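Wood Grain: How to Read the Lines in a Board
Curnel Science Pages for ages 9 to 12
Text: Liya Gebretsadik. Checked by: Abenezer Alemneh.

Wood is made by a living tree, and a board keeps a record of how the tree grew. The lines in the board are called grain. This page explains where the lines come from, why they change shape from board to board, and what they tell you about strength. 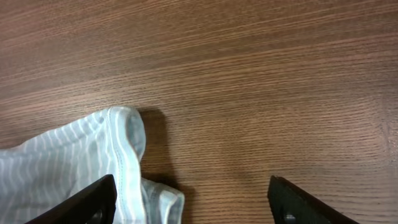
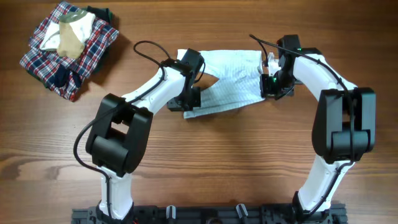 A tree trunk gets wider from the outside. Just under the bark is a very thin layer of living cells called the cambium. The cambium makes new wood on its inner side and new bark on its outer side. It does most of this work when the weather is warm and there is enough water. Wood made early in the season has large cells with thin walls and usually looks pale. Wood made later has small cells with thick walls and usually looks dark. Both tables have this light and dark pattern, and in the first photo, with the striped cloth, the darker lines bend in long curves. One pale band plus one dark band is one growth ring.

Rings and lines

If you cut straight across a trunk, you see the rings as circles. If you cut along the trunk, you see the same rings from the side, and they look like lines. Nothing in the wood has changed. Only the direction of the cut is different.

Try it with an onion. Cut one onion across the middle and you get circles. Cut another from top to bottom and you get curved lines. An adult should do the cutting.

Three ways to cut a log

Flat sawn. The saw goes through the log in parallel slices. Many of the boards show arches and wide curves on the face. This method is quick and wastes little wood. Flat sawn boards are more likely to cup, meaning the edges curl up or down as the wood dries.

Quarter sawn. The log is first cut into four long quarters, and the boards are cut so that the rings meet the face nearly at a right angle. The lines on the face are close to straight. These boards stay flatter but cost more.

Rift sawn. The rings meet the face at a slant, between the other two. The lines are straight and even. More of the log is wasted.

Dagim Wubshet runs the saw at the Hadgu mill. He looks at the end of a log before he decides how to cut it. "The end tells me where the center is," he says. "The center is often not in the middle."

A tree on a slope can grow wider on one side than on the other — this is why the center can be off to one side.

Narrow rings and wide rings

A wide ring often means a good year with plenty of rain. A narrow ring often means a dry year, a cold year, or a year when insects ate the leaves. Shade from bigger trees can also make narrow rings. One ring alone does not tell you which of these it was. Scientists compare many trees from the same area before they decide.

The trunk slice on show at the Rultuslow nature center has 80 rings. The rings from 18 to 24 are very narrow. After that they become wide again. Mekdes Ambaye, who looks after the slice, thinks a neighboring tree fell and let in more light, but there is no written record of it.

In some warm places, where the weather is nearly the same all year, trees may not make clear rings at all. You cannot find the age of those trees by counting.

Grain and strength

Wood cells are shaped like long, thin tubes, and most of them run up and down the trunk. Think of a bundle of drinking straws held together with glue. The bundle is hard to snap across the straws. It is much easier to pull the straws apart from each other.

Wood behaves in the same way. It splits easily along the grain and resists breaking across it. This is why firewood is split from the end, and why a chair leg is cut with the grain running along its length.

Wood also swells when it takes in water from the air and shrinks when it dries out. It moves a lot across the grain and hardly at all along the length. A wide table top can be wider in a damp month than in a dry one. Furniture makers leave small gaps or use special fasteners so that the top can move without cracking.

Activity: make a grain rubbing

You need thin paper, a soft crayon with the wrapper taken off, and a piece of rough wood that you have permission to use. Smooth, varnished wood does not work well.

1. Lay the paper on the wood and tape down 2 corners.
2. Rub the side of the crayon across the lines.
3. Mark the paper with an arrow to show which way the lines run.
4. Repeat on the end of the board, if you can reach it.

Compare the two rubbings. The one from the end may show parts of circles.

Words to know

Cambium: the thin layer of cells that makes new wood and new bark.
Earlywood: the pale part of a ring.
Latewood: the dark part of a ring.
Knot: the place where a branch joined the trunk. Grain bends as it goes past a knot.

Next page: Why Bark Cracks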